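# Plunamar opens its doors, and Virar turns up in numbers

If you passed the old Kamath building in June and wondered about the queue, it was for the robots! Plunamar, the small automation firm that moved in last year, held its first open day, and 265 people came through the doors between ten in the morning and four in the afternoon.

The ground floor had tea, cake and a long wall of drawings, but most visitors went straight up to the workshop on the first floor. A pair of robot arms had been set up against a dark curtain, with a board of pegs, plates and blocks laid out between them. Groups of 30 were let in at a time, and quite a few people went straight back down to join the end of the queue again. 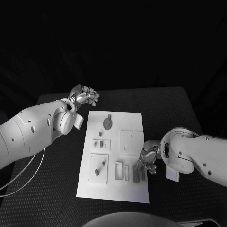 The team at Plunamar is working on small-parts assembly, the kind of fiddly job where a peg has to go into a hole and there isn't much room for error. They call the project Trurnov, after the village where the first version was put together in a borrowed barn. Their logbook stood at 3415 practice runs on the morning of the open day, and the engineers were happy to talk about the ones that went badly as well as the ones that went right.

What came across best was how hard it is to do with a machine what most of us do without thinking. Children were given a tray of pegs and a board with holes in it and asked to fill it with their eyes shut, and the grown-ups soon wanted a turn too (your reporter managed three pegs and dropped the rest on the floor). After that, everyone watched the metal fingers with a good deal more respect. 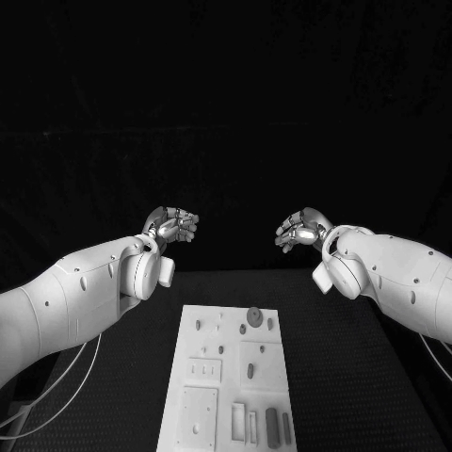

*Both hands held over the parts board in the first-floor workshop.*

Questions came thick and fast. Could it thread a needle? Not yet. Could it do the washing up? Please don't ask, said one of the engineers, everybody asks. A group from the sixth form stayed for most of the afternoon and went home with a bag of spare pegs and an invitation to come back for a week's work experience — there are 5 places, and forms can be picked up from the Kamath building reception.

Plunamar hopes to hold another open day in the autumn, with longer sessions and a second peg table for those of us who need the practice. Entry will be free again, and the workshop can be reached by lift from the side entrance.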